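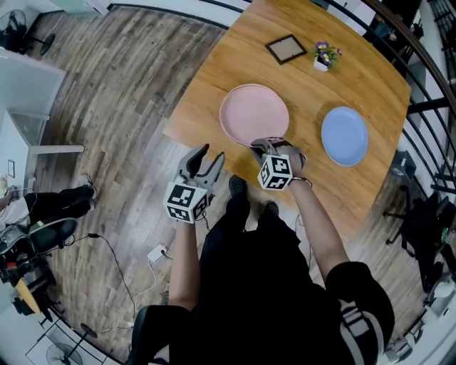 Teaching a Robot to Clear the Table: The Zosness Hand-Held Gripper Kit

A robot arm does not know how to pick up a plate. Someone has to show it. One way is to move the arm by remote control, but that takes a large machine and a lot of floor space. The Zosness kit leaves the robot out of the lesson. A person wears one gripper on each hand and does the job at a normal table.

How the grippers work

Each gripper has two fingers, called jaws. The jaws open and close the way kitchen tongs do. A robot built to use the lessons has jaws of the same shape, so a grip that works for the person should also suit the robot. Human fingers can do many things that jaws cannot, and the kit keeps them out of the task.

A plate is a good test. It is flat and wide, and the only easy place to hold it is the rim. If two plates are stacked, the jaws must take hold at the right height. Too low, and both plates come up together.

What the black-and-white squares are for

Behind the jaws sits a white cube printed with square patterns. These patterns are called markers. A camera worn on the head records the work, and a computer looks for the markers in each picture. From their size and slant it figures out where the gripper is and which way it is tilted. A cube has several faces, so when the hand turns, another marker usually comes into view.

How many lessons?

One lesson is called a demonstration. It lasts from the first reach until the plate is put down. Liesl Mayrhofer, who tested the kit for this page, recorded 364 demonstrations of table clearing in March. The computer rejected 4 of them – the markers had been hidden for too long. A harder job, such as setting a full table, may need 3,000.

What is in the box

Two grippers with hand straps
Two marker cubes
One head camera
Cables and chargers
A printed guide, 135 pages long

Points to know before buying

The straps are made for adult hands. The guide uses long words, and a grown-up should read it first. Plates and robot arms are sold separately. Georges Atallah answers questions from schools and clubs through the Zosness help desk.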